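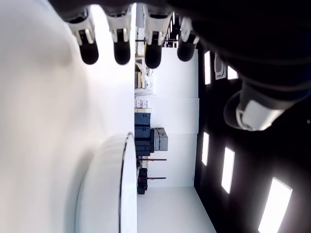

2. Storage and Layout of the Workroom

This section of the report was prepared by Brenda Bickerstaff and Reece Mellor as part of the Witstead shared-space project. Its purpose is to record how supplies are kept in the workroom and to propose a simpler arrangement for the spring term.

Storage is concentrated along the white paneled wall. Dark navy-blue containers are stacked there, with two gray hard cases next to them. Small white boxes, brown cardboard boxes and shelving share the same side of the room. A dark metal rack with red rods holds black items. The inventory completed in December lists 528 entries under 52 headings, and 6 of those headings were found to overlap.

2.1 The Table

The white table is used for sorting, for meetings and at times for meals. Students interviewed for the project asked that one end be kept clear for eating. The authors support this request and recommend that supplies be returned to the wall before 2000 hours each evening.

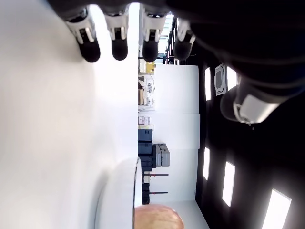

Figure 2. White surface with a round white object resembling a plate or bowl and what appears to be a bread roll.

2.2 Recommendations

Containers should be labeled on the side facing the room. The overlapping headings should be merged before the next inventory. A copy of the revised list will be held by the Sedgwick office.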